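Equipment Planning Meeting, Tuesday, September 1, 2020

Minutes, typed up by me again because I had the laptop open and everybody else suddenly had their hands full. As usual these are my notes and they're in my own words, so if I got you wrong, shout before the next meeting and I'll fix it.

We started late waiting on the folks dialing in from the Grimwood site, then got the sound working, then lost it, then got it back. The August minutes were approved with one fix: the quote for the spare hand was from Palacios, and I had written Ukier. Sorry!

1. Where the money stands

We have $2,961 left in the small equipment line for this year. Over half the room thought it was more than that (me too, to be fair), but the shipping on the last Palacios order came out of the same pot. Anything bigger has to go through the capital request, and the form for that goes to Gillum, who own the budget and the building both.

I asked if we could move the shipping charge to the freight line where it belongs. Purchasing says yes if we send them the original invoice. I have it somewhere in my email and I'll dig it out.

2. Shelf and bin work

This took up most of the meeting, and I think it should have. The two-arm unit has been on the yellow shelving handling the black trays, and the question was what we need to buy so the work can carry on through winter without us borrowing bits from the other bench every week.

The big one is hands. If one goes down right now, we're stopped until it comes back from repair. Palacios will sell us a spare with a service plan, and Ukier will rent us one by the month. I like the Palacios offer better because we'd own the thing at the end of it, but the rental would fit the small equipment line and the purchase wouldn't, not even close. We went back and forth on this for ages. Where we landed: write up both, put the purchase in the capital request, and keep the rental as the fallback if Gillum says no.

Next was trays. Everybody agreed we want more of the same black curved ones, and everybody also agreed we shouldn't switch to the cheaper flat kind halfway through, even though the price is tempting. The supplier has a minimum order of 43, which sounds like a number somebody picked by throwing a dart, but it's how they fill a carton. We can store that many. We're going ahead.

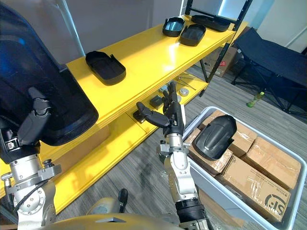

Grimwood wanted it noted that they would sooner see the money go into a second set of shelves than into a spare hand, on the grounds that they can't get started on their own side until they have something to put parts on, and a spare sitting in a drawer does them no good at all. They also asked that whatever we buy be the same make and the same height at both sites, so a job set up at one can be moved to the other without starting over.

I said that was fair, and I meant it. The shelves are cheap next to everything else on the list, so I don't think it has to be one or the other. We agreed to price one more shelving unit in the same yellow for Grimwood, plus a couple of grey plastic bins, and pay for those out of the small equipment line this month. If it all comes in under what we have left, great, and if it doesn't, the extra bins can wait.

Somebody brought up the cabling on the arms. We've been talking about cable sleeves since spring and have never put them on an order. They're on this one now! I wrote it in pen.

3. Service contract

The current plan covers three visits a year. Palacios offered to move us to six, at a higher rate that they haven't put in writing yet, and I won't take a number over the phone anymore after what happened with the lift table. We talked about whether we'd use that many. Probably, if Grimwood comes online, and probably not if it doesn't. We're holding off until the written quote shows up.

There was a side conversation about whether the plan should cover the wrists as well as the hands. I had assumed it already did. I've now read the thing during the coffee break and it says "end effectors and attached fittings," and we could not agree on what counts as attached. I'll ask.

4. Floor space

Short one. Gillum may want the corner storage area back before the holidays. If they do, the spare parts need a new home, and I'd like us to pick it ourselves before it gets picked for us. Grimwood offered a locked closet. It's dry and it's free, but it's a drive across town every time you need a screw, so there wasn't a whole lot of love for that. We'll walk the building after lunch one day this week and see what's open.

Also, the request for a rolling cart was turned down because we already have one. It's been living in the mail room. Please bring it back when you're done with it.

5. Anything else

The Ukier demo is still on, by video. They'll show the rental hand and take questions at the end, so send me yours ahead of time and I'll put them in one list. I already have a bunch on battery life and replacement fingertips, so you can skip those.

Purchasing reminded us that orders without a project code will get bounced from now on. I know, I know. The code is taped to the side of the printer.

To do

Me: find the shipping invoice, send the question on wrists and fittings to Palacios, write up both hand options for the capital request.

Purchasing: place the tray order, add cable sleeves, price the yellow shelving and bins for Grimwood.

Grimwood: send us the measurements of the wall where the shelves would go, and the door width too, please.

Everyone: read the draft capital request when I send it and tell me what's missing, even if it's only a typo.

Next meeting is in the same room, same time. I'll bring the extension cord so we don't lose the call again.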